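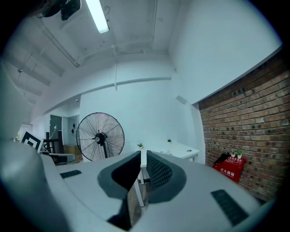
Skurik standing fan, black

Item no. 2553

A large pedestal fan for offices, workrooms and other open-plan spaces. The Skurik has a round metal grille and a black motor hub on a single upright pole, and it moves enough air to be felt across a room with desks in it.

We sell it mainly to people with high ceilings and exposed pipes or beams, where warm air collects and a desk fan does very little. It does well against a plain wall or bare brick, and next to a table if you leave a hand's width between the two. Keep the front clear of curtains and loose paper. Potted plants don't mind a breeze but they dry out faster, so water them more often in summer.

Please do not stand the fan in front of a fire equipment box or a door.

Details

Colour: black
Grille: metal
Running noise: up to 92 per cent of buyers leave it on the lower setting all day
Speeds: 2
Guarantee: 2 years
Delivery: in one box, pole and head packed separately

Putting it together

Fit the pole to the foot first and tighten it by hand. Lift the head on, lock the collar, then clip the front grille in place. It is easier with two people — the head is heavier than it looks. Unplug the fan before taking the grille off for cleaning. A dry brush is enough for the wires; wipe the hub with a damp cloth.

Spare parts

Grille clips, collars and feet are kept at our Virport store. Ask for Kobe Bakker and give the item number above. Orders of several fans for one building go through Remedios Toledo, who can also arrange delivery to upper floors.

Price list last changed 27 August 2022.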